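4.2 Holding and resting rules for the two-handed serving task 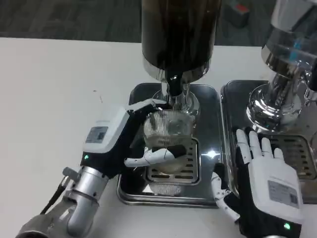
Figure 3. Left hand holding a glass cup under the spout, right hand open on the neighboring drip tray.

Kauko Laitinen wrote back on our March draft that a rule about the idle hand ought to come before any rule about the busy one, and we were very glad to take the advice. Rule 1 of the Rindura guide now asks that a hand with no task stay open and in plain view, and Rule 2 (a good deal longer, we admit!) deals with grip on glass. Of the 191 trials run at Dosthorpe, 17 were set aside under Rule 1.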